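Microfiber cloths for office dusting – the purple Detus ones, three months in

Posted Nov 8, 2020

Quick one as I keep getting asked which cloths we ended up with. Short version: the purple ones. Detus, terry-type microfiber, pack of 8. Started on them in August, still on the same pack. Used for monitors, desks, shelving, the tops of things that never get wiped. Not for floors, not for the kitchen sink, don't come at me about grease.

Before this we had the yellow Birkach cloths, which were fine for a few weeks and then started leaving little bits everywhere. You'd wipe a black screen and it looked worse than before. Threw the last ones out without much regret.
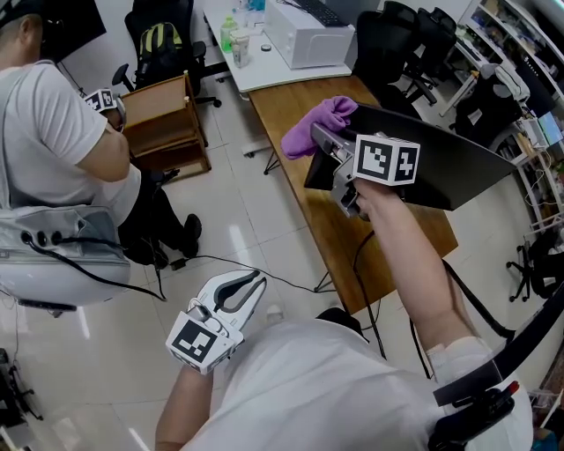

Workplace Upkeep – Taltum Office, 2nd Floor

Monitors first, as that's where a bad cloth shows up. The top edge is the worst spot, dust sits up there in a gray line and most people only wipe the glass. Purple cloth folded once, laid over the top edge, pulled along. Done. The pile is thick enough to hold onto the dust so it doesn't all drop down the back onto the desk. Our old ones just pushed it over the side.

Back panels are easy too. Dark matte plastic, the kind that shows every finger mark. Dry cloth takes the dust, very slightly damp takes the marks. I go dry first every time. If you start damp you get mud, basically.

Glass itself – good but not perfect. On a glossy screen you can get faint streaks if the cloth is too wet, and it takes a second dry pass to clear them. I keep one cloth dry just for that. Never spray the screen directly, spray the cloth. I know everyone knows this. People still do it.

Size is decent. Big enough to fold in four and have several clean sides before it needs a shake. A bit too big for keyboards, you end up with a lot of bunched up cloth in your fist and no idea what the corner is doing. For keyboards I went back to a brush.

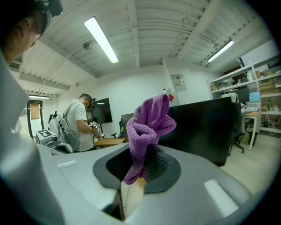 Thickness is the thing I'd argue about if anyone wanted to argue. It's soft and it bunches up nicely into tight spots, so for a chair base or the gap behind a cabinet it's great, you just stuff it in and twist. But it also means slow drying. Hang them overnight or they get that smell. We tried the thinner Roy cloths for a week as a comparison and those dried way faster, but they skated over dust on the white shelving and I had to do each shelf twice. So, trade-off. I'll take the slow drying.

Washing: warm, no softener, nothing fluffy in the same load. Wash them once before you use them too, the purple dye runs a little the first time. It got on a white t-shirt of mine. Second wash was fine, nothing since. The edges are stitched and on one cloth the stitching has started to come loose at a corner, I just snipped the thread and kept going.

Wood desks came up well. Light wood shows less dust than the black stuff anyway, so hard to be impressed, but no scratches and no fuzz left behind. Metal shelving is where they snag. Any rough edge or a bolt end and the loops catch on it. Take it slow around the uprights. Same with the split bit of veneer on one of our cabinets, which grabs everyhting.

Things I don't like, in no order. The label is sewn in and scratchy, cut it off before it gets near a screen. The pack has no way to close again, so the spares collect dust of thier own in the drawer. And only one color, so we can't do one color for desks and another for the restroom. We mark corners with a laundry pen instead. Works okay, looks ugly.
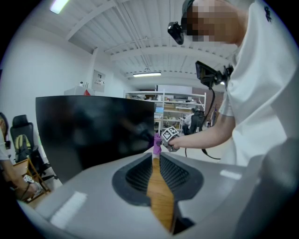 Can you use the same cloth on the desk and then on the screen?

Better to do it the other way. Screen first with a clean side, then the monitor stand, then the desk, and after that it goes in the wash bag. A cloth that has been across a desk may have grit or crumbs in the pile and that's how you get scratches on a glossy display.

Would I buy again – sure, probably next spring at this rate. 8 cloths is plenty for one floor if someone remembers to wash them. If all you have is a laptop and one small desk, get something thinner and spend less. For a room full of big black monitors I'd stay with these. Will add a note here if the stitching gets any worse.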